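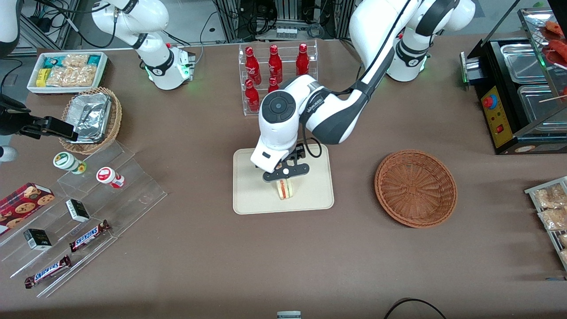
Which method of recording demonstrations will the group use for the second round of trials?
The group will use short, single-item demonstrations, each with one spoken instruction, as agreed under item 3 of these minutes.

Lindbridge Handling Research Group
Minutes of the project meeting held on Friday at 2 pm

Chair: Osamu Maruyama

1. Apologies and previous minutes
Apologies were received from the Lemaire partner site. The minutes of the previous meeting were accepted with one correction: under item 4, "Pulville" should read "Flolero". The action on spare gripper cables was carried forward.

2. Results of the first round
The Chair presented the comparison between the two ways of recording. Under the long method, an operator filled a whole order before the recording was stopped. Under the short method, the recording was stopped after each item had been set down. Both policies were trained on 200 recordings and tested on the snack counter with two arms in place.

The policy trained on short recordings completed 18 more test orders than the other. Most of the difference came from the sandwich task. It was noted that a triangular sandwich gives the gripper very little room for error, as the bread is soft and the filling moves if the fingers close too far. The long method did as well as the short one on bottles, and the meeting agreed that the report should say so plainly.

A member asked whether the result might be due to the operators having had more practice by the time the short recordings were made. The Chair accepted that the order of recording had not been varied – this would be put right in the second round.

3. Method for the second round
It was agreed that the short method be adopted for all items. Each recording will carry one instruction in everyday words, such as "put the sandwich on the tray". Operators will change over after every 6 recordings. Wrapped bars and bagged crackers will keep their present places on the counter until the sandwich trials are complete, after which the layout may be changed between sessions.

There was some discussion of whether failed grasps should be kept. The Pulville site has been discarding them. It was agreed to keep them, marked as failures, and to leave the question of their use in training to a later meeting.

4. Scoring
The present scoring sheet treats a crushed sandwich on the tray as a success. The meeting did not think this satisfactory. A separate mark for condition will be added, to be given by a person who has not operated the arms in that session.

5. Actions
O. Maruyama to circulate the revised scoring sheet.
Flolero site to send its list of spoken instructions for checking.
All sites to report stocks of spare gripper cables.

6. Next meeting
To be held in December, at Lindbridge. The meeting closed at 3.40 pm.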